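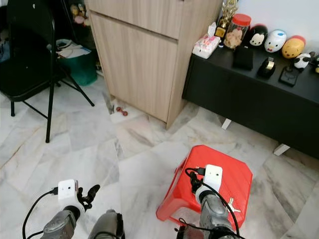

Folding chair and oak-look cabinet, marble floor.

Progress report, Flavel digital pinball tables, April

Short one this month, build going out Friday.

Where we are: 2 of the 3 tables run start to finish. Geltville is done apart from sound. Vidal plays fine but the left ramp shot is too easy, testers loop it for huge scores. Angle being changed now. Ballico still has no multiball. Rules are writen, code isnt.

Testing: 1,789 games logged since the last report, over 500 of them on Geltville. Most crashes came from one bug, ball stuck behind the upper flipper. Fixed. Tilt still too touchy on tablets.

Money: on budget except music, which ran higher than planned. Taken out of the trailer line. Please tell us if that's a problem.

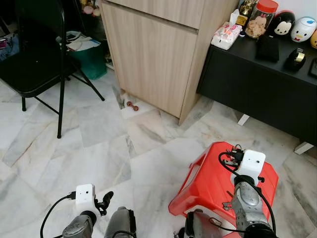 One tester wrote back that Vidal is the table they keep going back to, but the ball save ends too soon and new players will quit before they find the second mode. Fair. Ball save gets longer in the next build.

Next: Ballico multiball, tablet tilt, Geltville sound mix. Will need the second payment before the sound work gets booked.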